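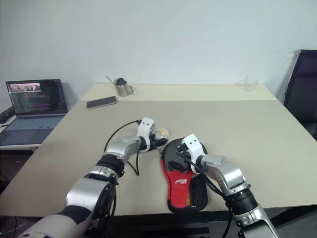 The Slow Boat to Erkness

Is the north's most talked-about island worth the crossing? Our writer packed a waterproof and lowered her expectations

The brochure in the ferry terminal at Renham calls Erkness "the island that time forgot to hurry". I read it four times, partly because the boat was late and partly because I couldn't work out what it meant. There was a drinks machine, a rack of leaflets for a farm park on the mainland, and a screen saying the 10.40 would leave at 10.40. It was by then ten past eleven.

You will have seen Erkness even if you don't know its name. It is the one with the green door in the cliff, the stone pool with the woman floating in it, the lamb on the slipway. For the past two summers those three pictures have been passed round so many times that people who have never been north of Leeds will tell you it's "ruined now". Others say it is the last unspoilt place in Britain. I went in September to see which of them was exaggerating, and came back thinking both lots were.

Let's start with the crossing, which the tourist office describes as "part of the adventure". It takes two and a half hours on a good day. The boat is clean and the crew are kind, but the lounge smells of chips from the moment you board and the outside deck has eight seats on it. Dolphins are mentioned on the website, on the tickets and in a recorded announcement. I stood at the rail for an hour and a half and saw gannets, which were splendid, and a traffic cone.

The first view of the island is good. I'll give it that without a fight. You come round a headland and the whole of Avine, the only village, is laid out along the harbour with the hill going straight up behind it. The houses are grey, low and a bit battered. A man was painting a boat. Somebody had hung out washing. I felt my shoulders drop, and then I walked up the pier and found a chalkboard offering "curated island breathwork" at £35 a head.

This is the trouble with Erkness at the moment. It has 300 people living on it all year, a school, a shop, a decent bakery and a great deal of weather, and it has lately been told that it is a brand. Some of the islanders find this funny. Some have put their prices up. Most seem to have done both, and I can't say I blame them.

I had booked into the Marchetti, which is the hotel everyone writes about. The story, printed on a card by the bed, is that an Italian family came to sell ice cream in the twenties, missed the last boat of the season and stayed. Whether anyone has ever really missed a boat and then bought a hotel I leave to you. The building is handsome and the stairs creak pleasantly. My room was small, warm and faced the bins. A sea view is another £60 a night, and when I asked to look at one of the sea-view rooms I found that the sea was to the left, beyond the roof of the fish store.

Dinner, though. I had gone in ready to be rude about dinner, having read the words "hyper-local tasting journey", and the first two courses gave me plenty to work with. A single mussel arrived on a plate of hot pebbles. Next came a spoonful of something green that tasted of lawn. Then the kitchen stopped showing off and sent out a bowl of crab with potatoes and melted butter, and I shut up and ate it.

The cook is Ermanno Galli, no relation to the ice cream family. He grew up outside Bergamo and came here by way of a cruise ship and a pub in Hull. He isn't keen on the tasting menu either, as far as I could tell. "The owners want the stones," he told me, leaning on the back door with a mug of tea. "I buy the crab from the man down there. He tells me the price and I say it's too much and then I pay it." I asked him what visitors ought to do on the island. He thought for a long time. "Walk," he said. "Bring a sandwich."

So I walked. The path up the hill starts behind the school and is signposted as easy, a word I would take up with whoever made the sign. It is steep, boggy and in places shared with a stream. The board at the bottom gives the height of the summit as 1,354 feet. The map on the hotel wall has it a little lower and the brochure has it a little higher, and the brochure also claims that you can see three countries from the top. I saw the inside of a cloud. On the way down it lifted for a few minutes and there was the west side of the island, empty, with long yellow beaches that don't appear on anyone's list. I had a sandwich. It was the best hour of the trip.

The famous pool is on the other coast and has a queue. It is a polite queue, with people holding one another's coats, but it's still a queue, in the drizzle, to float on your back in very cold water for a photograph. The woman in front of me had come from Bristol for it. She got in, screamed, smiled for her boyfriend, got out and said she was never doing that again. The green door in the cliff turns out to be the entrance to an old explosives store and is padlocked. I didn't see a lamb on the slipway, it being the wrong time of year for lambs.

Visitor numbers are argued over in the pub with some heat. The harbour office has a figure pinned up by the door: 3,319 passengers landed in August. Is that a lot? The woman behind the bar thought it was a disgrace. The man who hires out bicycles thought it was a start. He also told me that the bicycles were all out, which they weren't, because I could see them behind him. I think he had looked at the sky and then at my shoes and come to a decision.

What bothers me more than the crowds is how badly the place is being sold. The leaflets go on about escape and healing and silence. There is no silence on Erkness. There is wind, there are generators, and there's a cockerel behind the post office with no sense of the hour. You won't be healed. If you go for three nights you will probably be rained on for two of them, pay too much for a glass of wine, and meet several people who will talk to you at length about the council. You'll also get those western beaches, and a loaf from the bakery that I am still thinking about, and a bay where seals come in close towards evening and stare at you like security guards.

My advice would be to skip August, and skip the pool. Take the cheap room at the Marchetti and ask if you can have just the crab. Carry cash, as the card machine in the shop works when it feels like it. Leave a spare day at the end for the ferry, whatever the timetable says, and don't book anything on the mainland for the evening you get back.

Mine was due out at four. At half past five we were told there was a part on its way from Renham. I bought another loaf.

Getting there: Ferries run from Renham daily in summer and less often from October. Foot passengers can usually turn up and go, but cars should be booked well ahead, and there is hardly anywhere to drive one.

Staying: Doubles at the Marchetti from £145 with breakfast. There are three bed and breakfasts in Avine and a campsite above the harbour, which is exposed.

Eating: The bakery opens at seven and sells out by ten.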